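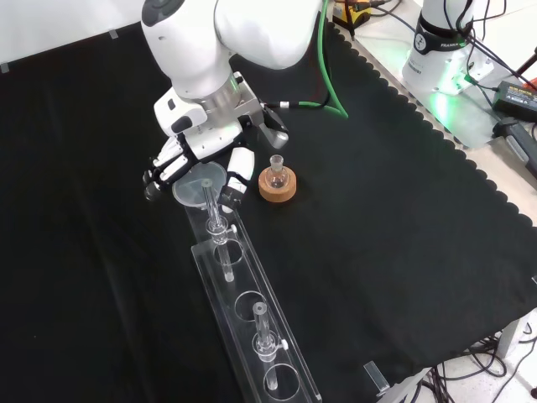
Acrylic funnel stands and small glassware
Gallery page 3, bench equipment. Compiled by Lewis Pringle, teaching laboratory, Kunamora.

The entries on this page cover the clear acrylic stand used for gravity filtration, together with the small glassware kept with it. The stand replaced the older painted steel type in December. Acrylic does not rust and lets the student see the funnel stem from any side. It scratches easily and must be kept away from acetone and open flame.

Glassware on the bench goes on black cloth. Clear rims and edges show up better against it than against the white worktop, and a dropped stopper does not roll far. Round-bottom flasks stand in cork rings at all times, including when empty.

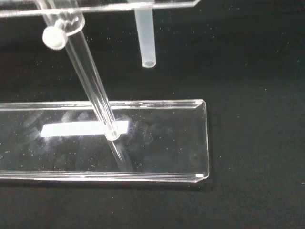
Shelf height is set at the collar. Slacken the white knurled knob, slide the shelf along the rod and tighten with finger pressure only. Pliers will crack the collar. Support the shelf with the other hand while the knob is slack, and take the funnel out first if there is anything in it.

The rod stands in a flat base. Check that the base lies flat on the cloth before loading the shelf. A crease under one corner is enough to make the whole stand lean. 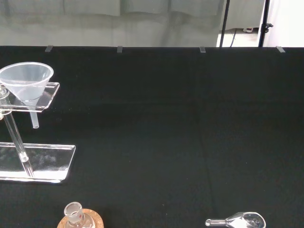 Cloth clips are fitted along the far edge of the table so that the fabric does not creep when a stand is moved. Lift stands by the base. Dragging them pulls the cloth and marks the underside of the acrylic.

The funnel sits in the round hole in the shelf under its own weight. The stem should hang clear of the base with enough room for the receiving vessel. For a flask in a cork ring, allow for the height of the ring as well.

Cleaning: lukewarm water, mild detergent, soft cloth. No paper towels on the shelf or base. Smudges come off, scratches do not.

Spare knobs and collars are in drawer 2. Report cracked parts to Lev Pavliuk, quoting stock code 2951.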